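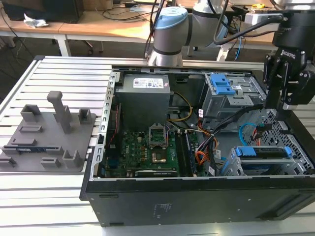 Open desktop computer tower on the worktable, beside the gray fixture plate.

Dabbas Animal Hospital
Progress report on the Zelum Fund grant for dental and senior pet care
Submitted Tuesday, January 14, 2025

Dear Mr. Tamura,

We have now come to the end of the first six months of the grant, and I'm very happy with where things stand! The dental suite is open, the senior pet visits are full most weeks, and our two newest technicians have found their feet faster than I dared hope.

Dental suite

The room that used to hold our overflow files now has a wet table, a dental X-ray unit and proper ceiling lights. The plumber needed two tries at the floor drain, which cost us nine days, but the suite opened before the fall rush. We have done 41 full dental cleanings under anesthesia so far, most of them on dogs over seven. Every one had full-mouth X-rays, and we are finding trouble under the gum line that we used to miss (cracked roots in cats especially). One old beagle had eight teeth out and was stealing food from the counter again by the weekend, his owner tells us.

We had promised you 100 cleanings over the full year. We are a little behind that pace because of the drain, and we've added a second dental morning each week to catch up. I expect us to get there.

Senior pet visits

These have been the happy surprise of the grant. Each visit runs 45 minutes and covers blood work, blood pressure, a weight and muscle check, and time for the owner to just talk. We have seen around 100 animals, well ahead of plan, and 33 of them turned out to have early kidney or thyroid disease. Most of those are now on a diet change or daily medicine and come back every three months. Owners love the longer slot, and so do the doctors! We would like to keep it at that length even though it squeezes the afternoon schedule.

Staff and training

Both technicians finished the Nuden dental course and now take all of our dental X-rays on their own. Dr. Marcelino Amaral spent four days learning nerve blocks for extractions and has been teaching the rest of us over lunch. Pets are waking up calmer, and we are sending home less pain medicine than we used to.

Records

We moved our dental charts into Nillness in the fall. The first two weeks were slow going, with a lot of double entry, but now any doctor can pull up last year's chart in the exam room and show an owner what has changed. Reminder calls for rechecks come out of the same system. Old paper charts are being entered as those patients come in, so that job will run on into the summer.

Money

Spending is within budget overall. The drain repair went over, and the X-ray unit came in under by nearly the same amount. With your approval, we would like to move what is left in the equipment line to the fund that helps owners who can't pay for extractions. That fund is almost used up, and requests have picked up since the holidays.

Next six months

The second dental morning continues. We also want to try a Saturday senior clinic once a month, starting with cats only, so the waiting room stays quiet. Dr. Amaral is putting together a one-page handout on brushing at home, and I'll send you a copy when it's printed.

Please come by and see the suite any time you like. Dental mornings are the best time to visit, and the coffee is on by seven.

With warm thanks,
Hospital Manager
Dabbas Animal Hospital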